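Drurkum Modular Stool: Assembly FAQ
Last updated July 2023

Which parts go together first?
Start with the base. It is a single square molding with four corner posts and cross-bracing between them, so there is nothing to bolt. Set it down with the open sockets facing up.

Do I need tools?
No. The legs are a push fit. A rubber mallet may be used on the last few millimeters, but only on the end cap — never on the bare rim of a tube.

What surface should I work on?
A flat table with a cloth over it. The plastic scratches easily, and a bare tabletop lets the base slide while you push. A dark cloth also makes the white parts easier to see.

How do I insert a tube?
Hold the base by one rail, near the corner you are working on. Lower the tube into the socket vertically, then turn it a little as you press. If it binds, pull it out and start again.

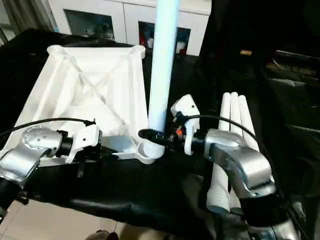
Keep the remaining tubes upright and within reach until their turn comes. Laid flat, they roll. Fit the second tube at the opposite corner, then the other two in either order.

The base tilts when only one tube is in. Is it warped?
Probably not. Check it again with all four tubes fitted. If one corner still sits high, pull that tube and look for grit in the socket.

Can tubes from the older Irnik set be used?
No. The diameter is different, and forcing one in can split the post.

How much weight does the stool hold?
The limit is 128 kg, spread evenly over the seat. Do not stand on it.

Can I take it apart again?
Yes. Twist and pull each tube in line with its post. The fit is rated for 200 cycles — after that, replace the tubes.

How do I order spare parts?
Write to Keegan Dufour at the Drurkum parts desk and quote part number 3723 for a single tube. Orders ship within seven working days.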